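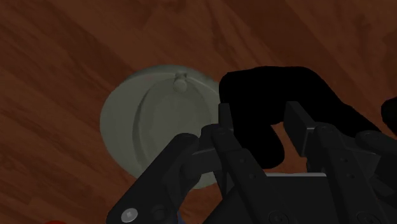 A pale, rounded object and a black one on a brown wooden surface.

The Case for Repair in Public Buildings

When the town of Curholm replaced the furniture in its library last January, 70 reading tables were sent for disposal. Most were solid wood, and most needed only sanding and a new coat of oil. The decision followed the rules, and the rules should be changed.

Public bodies buy furniture from one budget and maintain it from another. A manager who repairs a table spends from the smaller of the two. A manager who orders a new one does not. Under such terms, replacement will always look like the careful choice.

Solomiia Yurchenko, whose Multwood workshop restores school desks, has argued for a single budget covering both. The proposal deserves support. It would require a written repair estimate before any item less than 70 years old is discarded - a modest step, and one that most offices could adopt within 3 months.

Critics reply that repair is slow and its results uneven. Some delay is likely, but a library can manage with 2 fewer tables for a few weeks. It is harder to justify paying twice for something the public already owns. The council should take up the matter before the next round of purchasing begins.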